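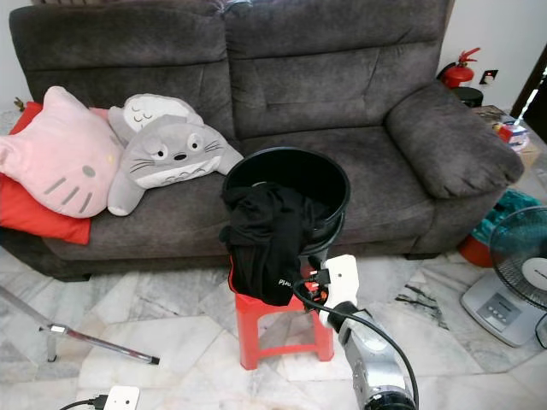

How do I clean a gray microfiber couch (and the plush cushions that live on it)?

Asked in Cleaning & Laundry · 11 answers · 3,000 views

We have a dark gray sofa, the soft brushed kind with big puffy back cushions, and it has gotten kind of dull on the seat. The back and the arms still look great! The tag underneath says code S, and I have no idea what to do with that. Can I use soapy water on it?

Second part: the cushions. There's a plain red one, a pink Hello Kitty and a Totoro, and they get hugged, napped on and dragged across the tile every single day. Hello Kitty's whiskers are the part I'm scared of ruining. I've got a bucket on a little stool next to the couch and a free afternoon, so tell me what to put in the bucket!

Answer 1 (most helpful)

Oh, I love this job, brushed microfiber comes back so well! Code S means solvent only, so leave the soapy water for the cushions. W is water, WS is either one, X is vacuum only.

For the couch:

Vacuum it first with the brush attachment, and get down into the gap between the back and the seat (you'll find snacks). Put plain rubbing alcohol in a spray bottle, open the windows, keep it away from the stove or anything with a flame, and test a spot low on the back. Let the spot dry all the way before you judge it, it looks alarming while it's damp.

If the test is fine, mist one section and rub with a white sponge. White matters on the sponge, a colored one can leave dye behind. Turn it over as soon as it looks dirty. When the section is dry it will feel a little stiff, and then comes the fun part: go over it in circles with a dry, soft nail brush and the nap stands right back up. I did our Grullum loveseat last November and my sister asked if it was new.

Do the whole seat, even if only the middle is dull. Otherwise you get a clean island.

For the cushions, check each tag. If they can be washed:

- Red one by itself the first time, cold water. Red bleeds.
- Plush ones in a zipped pillowcase or mesh bag, cold, gentle cycle, 2 tablespoons of mild detergent at most.
- Air dry, turning them a few times a day. No dryer on high, it makes plush fur go crunchy.

If the whiskers are stitched they'll be fine. If they're printed or glued I'd skip the machine and wipe around them with a damp cloth.

Answer 2

Bucket person here! For anything with a face I hand wash. Cool water, a squirt of dish soap, swish up the suds and use only the foam on a washcloth. Wipe with the foam, wipe again with a clean wet cloth, then press in a towel. The stuffing hardly gets wet, so it dries much faster. I've used the Prilora wool wash too and it smells lovely but dish soap did the same for me.

Then comb the fur with a clean toothbrush while it's damp. White bellies look SO good after this.

Answer 3

baby wipes. works 100 percent of the time on my couch

Comments (4)

Careful with the baby wipes one, they left rings on my code S chair. Took the alcohol method to get them out.

Is it ok to use a Cornlow steam mop on the couch with the mop head off??
 Reply: Not on code S, steam is water.

Did the foam thing on a stuffed rabbit tonight and I'm thrilled, the ears are white again!

Asker here, going with alcohol for the couch and foam for the two plush ones. Red one gets its own cold wash. Thank you all so much!

Share · 2 shares

We use cookies to remember your settings and keep the site running. By continuing to browse you accept our cookie policy.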